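About Clultik

Clultik writes care and storage guidance for personal cosmetics. The company works from two rooms in Kirklow and publishes a print handbook, Tilladora, every June. Subscribers are mostly beauty schools and small salons.

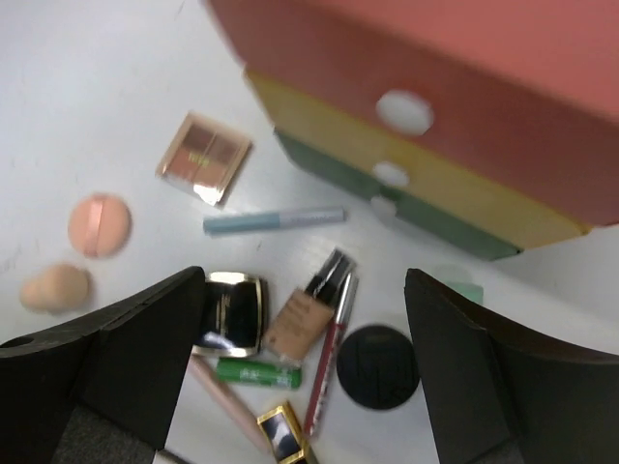 Cosmetics and a three-tier drawer unit on a white tabletop.

Our guidance covers shelf life after opening, brush cleaning, tester hygiene and labeling. Each entry lists the product type, the storage conditions and the discard date. Entries are reviewed by two editors before release. Disputed entries go back to the writer with notes and are held over to the next edition.
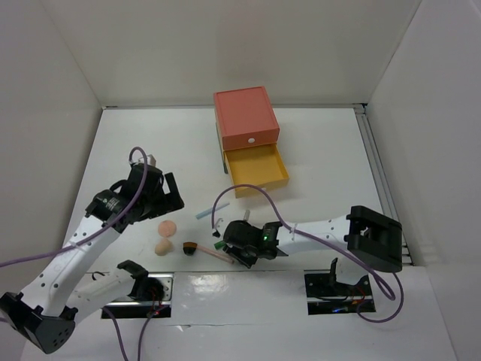
Storage guidance is organized by product form: powders, creams, liquids and pencils. Powders tolerate the widest range of room conditions. Creams should be kept closed and away from windows. For shared stations we recommend shallow drawers, such as the yellow one pulled out under the coral-red top section, so that labels can be read without lifting items. Deep bins are listed in Tilladora as unsuitable for pencils.

Menon, our label system, assigns one code to each of seven product groups. A starter pack contains label sheets, a date stamp and a wall chart. Orders received by 13th July ship with the current chart.

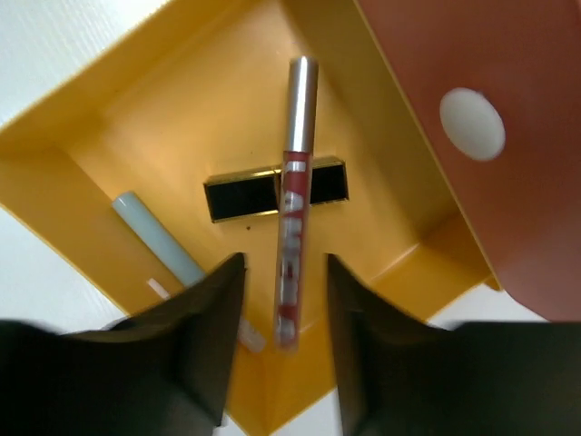 Shallow yellow tray on a white surface.

Corrections to published entries may be sent to the Kirklow office. Please quote the edition and entry number.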